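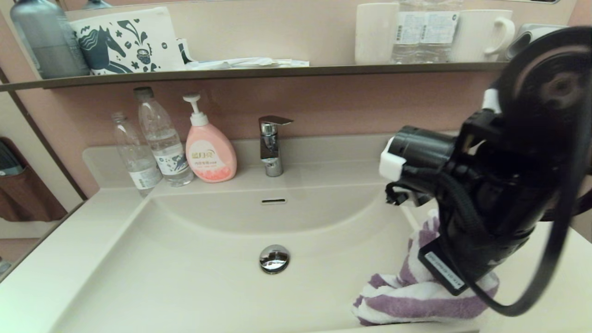 How to Reset a Bathroom Ledge in 20 Minutes

I love this job! A long ledge over the sink is the best storage in a small bathroom, and also the first spot to fill up with half-finished water bottles.

1. Take everything down -- yes, everything -- and put it on a towel in the hall.

2. Empty the old water bottles into the sink, caps off, and get them out to the recycling. Keep one full one if you like water by the sink at night.

3. Wipe the ledge with warm soapy water, working toward you, then dry it. Do the countertop behind the faucet too (an old toothbrush gets right in there).

4. Fold any loose cloths into thirds and stand them in a cup or mug. So much neater than a pile!

5. Put tall bottles at one end and flat pouches next to them, leaning on the wall.

6. Hand soap goes back down by the faucet, nozzle pointing to the basin.

Denise Wragg taught me to leave a gap of 6 inches at one end for whatever wanders in during the week. Mine is full by July every year, and then I get to do it all again.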